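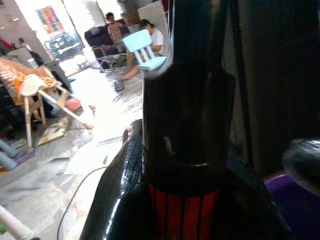
Hello, and welcome to Baster! I'm the one who answers the phone, so if you've rung us you already know I go on a bit.

We tidy homes. Family homes mostly, the sort with chairs in every size, papers on the floor, somebody's slippers where you'll trip over them and a door standing open to let the air through. I started out doing my sister's front room one June and then her neighbour asked, and then the whole of Teoh Street seemed to want a go. There are 6 of us now and we've just passed our 1000th room, which still makes me feel a bit giddy!

We don't turn up with a van full of gadgets. A broom, a bucket, a few bags for whatever's leaving, and off we go. Big things first (armchairs, boards, anything leaning on a wall), then the paper, then the floor. I'm fussy about floors. Tiles want sweeping along the grout lines, and corners want doing twice.

You're welcome to stay and sit with us while we work. Plenty of people do, and the kettle usually goes on at 11 or so.

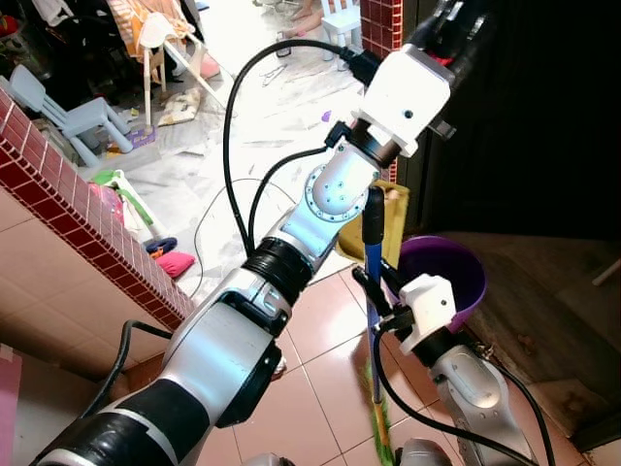

Chun-yin Huang wrote to tell us that she'd kept every school drawing for 19 years and was dreading the day we came, but that we let her take her time over each one and she only cried once.

I loved getting that. We never throw a thing out without asking, and children's bits go in their own pile until you've been through them.

A half day is £80, and we cover Ponberg and the villages along the river. Ring before 9 if you want me, or ask for Aiman in the afternoons.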